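Where Does the Light Go? Glossy and Matt Surfaces in Small Kitchens
Interior Design Studies, Project 2
Asnakech Kahsay

I picked this topic because of my aunt's kitchen in Wumora. She had it redone last October with shiny white cupboards, and every time I visit I end up squinting at the bench while I chop onions. She loves it, my uncle hates it, and I wanted to know who was right. (Spoiler – I'm still not game to say so in front of either of them.)

What I wanted to find out

My question was whether people find a glossy kitchen easier or harder to work in than a matt one, once the lights are on. There's plenty of advice around saying gloss makes a small room feel bigger. I found a lot less about what it's like to cook in one at 6 pm in winter, and that's when most of us are in there.

What I did

I talked to 12 people who cook at home most nights. Half had gloss cupboards and half had matt or timber. I spent 20 minutes in each kitchen, first with the ceiling lights on and then with only the lights over the bench, if they had any. I asked everybody to read the back of a packet of rice at their usual chopping spot and tell me if anything bothered their eyes. I also took notes on the colour of the splashback, which I nearly left out of the plan and am so glad I didn't!

My original idea was to use a light meter, but the one I borrowed from the science store had a flat battery and then, once I'd bought a new battery, gave me readings that jumped all over the place. I dropped it after 2 visits. That means my results are people's opinions and nothing more scientific than that.

What people told me

The gloss owners mostly said they liked the brightness in the daytime. Four of them brought up glare without me asking, and it was nearly always from downlights, which show up in the doors as hard white spots right at eye level. The woman in Pinirton had swapped hers for frosted bulbs and was much happier. Dark gloss got more complaints than white, mainly about fingerprints, and one bloke on Lencho Street keeps a cloth hanging off the oven door just for that. 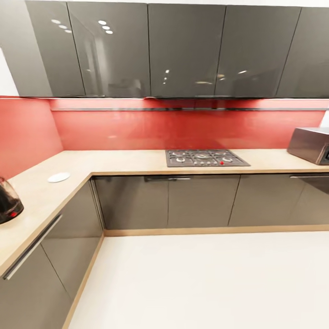
Colour turned out to matter more than I'd guessed. People with a strong splashback, like red or a deep green, said they noticed it every single time they walked in, even years later. Two of them were sick of it. The rest said it was their favourite part of the house, so I can't really give a rule there. My own feeling is that a bright colour and a lot of shine together is a big commitment for a rental – but if it's your place, go for your life.

The matt group had fewer complaints about glare and more about the room feeling gloomy. Grease was a sore point too. Mrs Clasen told me her matt doors hold on to every splash, and she showed me the patch beside the stove to prove it.

What I'd change

I'd visit each kitchen twice, once in the morning and once after dark. I'd also keep the bulbs the same, as some homes had warm light and some had cool, and I suspect that muddied things. My packet of rice was a bit of a silly test as well, because by the sixth visit I'd worked out that half of them knew the cooking instructions by heart.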